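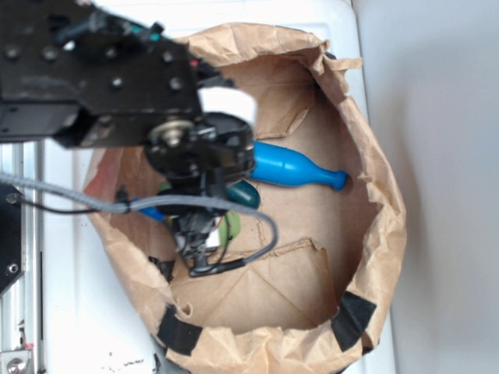

Laltano releases Borkik 6, planning software for picking from bags and other soft containers

WITTHORPE, 2020-07-22. Laltano today released version 6 of Borkik, its motion planning and perception software for robot arms that pick mixed items out of containers.

Earlier versions assumed a rigid bin with straight walls. Version 6 drops that requirement. The software now builds a model of the container opening from depth data before each pick, so a paper bag with a folded or wrinkled rim can be used without a fixture. The planner treats the rim as a soft limit and the floor as a hard one, and both margins can be set by the user.

The release also adds cable-aware planning. Users enter the length and mounting points of any external cable, and Borkik rejects wrist rotations that would pull it tight.

"Most of our support requests in April were about the arm touching the side of the container on the way out," said Botond Halász, head of planning at Laltano. "We rewrote the exit path first and the rest of the planner followed from that."

Internal testing covered 2,688 picks with plastic bottles and other household items, many of them partly hidden under the gripper at the start of the pick. Logs from the tests are included with the download.

Kontogiannis, a parts distributor, has used a preview build at 9 stations. "Setup is shorter, and we can read why a grasp was turned down," said Ghada Semaan, automation lead at Kontogiannis.

Borkik 6 is free to customers with a current license. Projects saved in version 5 open without conversion, but custom collision files must be exported again.

Press contact: Laltano Media Office, Witthorpe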